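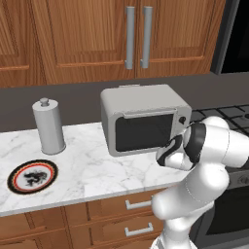

Fixing a Gripper That Jams Against the Microwave Door

If you work with simulated kitchens, sooner or later you get this fault. The arm drives up to the microwave, the gripper goes to the corner of the door, and everything stops there. The joints hum along at their torque limits, the gripper shivers a little, and the task timer runs out. I spent a good part of January chasing it and I had a great time doing it (once I stopped blaming the policy!), so I want to walk you through the whole repair, start to finish.

My setup is a seven-joint arm on a fixed base, driven by an end-effector pose controller, in a kitchen scene we call Clundunberg. The run that started all this was episode 2087. Your names and numbers will differ, but the steps should carry over to any arm that has to touch a hinged door.

What you need

A saved episode that fails the same way every time you replay it
Contact logging turned on, with body names and forces
A way to draw collision shapes over the visible ones
Write access to your controller gains and the microwave's model file
A copy of everything before you touch it

Step 1. Replay the failure with the policy switched off

Load the saved actions and play them straight into the controller. No network, no planner. If the arm jams again at the same spot, you can leave your training code alone for now, and that is a lovely feeling.

Do this at least three times. Mine jammed on every replay, always at the lower right corner of the door. If yours only jams now and then, check that you are restoring the full physics state and not just the joint positions. Velocities matter a lot here, and so does whatever your solver keeps from the previous step.

Step 2. Read the contact log before you change anything

I skipped this the first time and lost an afternoon to it. Open the log at the step where the gripper stops moving and list each pair of bodies in contact.

I expected one pair, finger and door. What I had was finger and door, plus wrist and microwave body, plus a third contact between the door and the microwave body itself. That third one is the one to look for. It means the door is being squeezed into its own casing, and the solver is pushing back as hard as it can.

Write down the peak force. Mine spiked to 2304 newtons in a single physics step, far past anything this arm could produce on its own. A number like that nearly always means two shapes are overlapping when they shouldn't be.

Step 3. Turn on the collision shapes

Now for the fun part! Hide the visible meshes, show the collision shapes, and fly your viewpoint in close to the door. Check these places:

The gap between the door and the body, along all four sides
The hinge side, with the door closed and then opened a few degrees
The handle, which is often wrapped in one fat box
The wrist, where a simple capsule may stick out well past the shell you normally see

On my model the door looked perfect with the meshes on. With the collision shapes on, its box ran 9 millimeters too deep and sat inside the casing the entire time. As long as nothing touched the door, the hinge friction kept it quiet. One push from the gripper and it locked.

Step 4. Fix the door shape

Open the microwave's model file and shrink the door's collision box from the back face only. Leave the front face where it is, or the fingers will appear to sink into the glass when they touch it. Remember that most formats store half-sizes measured from the center, so when you make the box thinner you also have to shift its center forward by half of what you removed. I forgot the shift on my first try and ended up with a door that floated in front of itself.

Then add an exclusion between the door and the body so the two never collide with each other. Some people do only this and skip the resizing. I'd do both. An exclusion hides the overlap from the solver, but the oversized box is still there to bump into anything you put inside the microwave later.

Reload, open the door by hand through its hinge joint, and let go. It should stay put or swing gently, depending on your damping. If it pops, go back to step 3.

Step 5. Soften the approach

With the door fixed, my arm still leaned on it much harder than it needed to. The target pose was set slightly behind the surface of the door, so the controller saw an error it could never remove and kept pushing.

Move the target back so that it sits in front of the surface, then lower the stiffness along the pushing direction. I brought mine down to 20 percent of the old value and left the other directions alone. Raise the damping a touch if the gripper chatters. Change one thing at a time and replay between changes – it feels slow, but you will know exactly which edit helped.

Step 6. Add a stall check

A jam should end the episode early, with a clear message. Mine is very plain. If the commanded position and the measured position stay apart for half a second while the gripper barely moves, the run stops, the arm backs off along the path it came in on, and the names of the touching bodies go into the log.

Ruby-Lee Pryor looked this over and asked for one more thing, a force ceiling that trips right away without waiting for the half second. She was right to ask. If you plan to move anything to a real arm, put both checks in now, and treat them as an addition to the hardware's own stops and limits. They don't replace them.

Step 7. Replay the old runs

Run your original failing episode again, then every other saved run that touches a hinged door. Expect a few of the good ones to look different. Ismail Erraji found two that had only worked because the stuck door gave the fingers something solid to brace against, and we threw those out of the training set.

If it still jams

Wrist touching before the fingers: tilt the gripper or come in from farther out. Check the wrist capsule first, it may just be too big.

Door opens, then snaps shut: look for a spring value on the hinge left over from another model. Ours had one copied from a cabinet.

Force spikes with no visible overlap: halve the physics time step and replay. If the spikes shrink a lot, your contact settings are too stiff for the step size.

Works in one kitchen and fails in another: compare the scale on the microwave model. Scaling the visible mesh without scaling the collision box brings the whole problem back, and I have done this twice.

Keep the original failing episode in your test folder under a name you'll recognize. Mine runs each time somebody edits an appliance model, and it has already caught an oven door with the same kind of overlap.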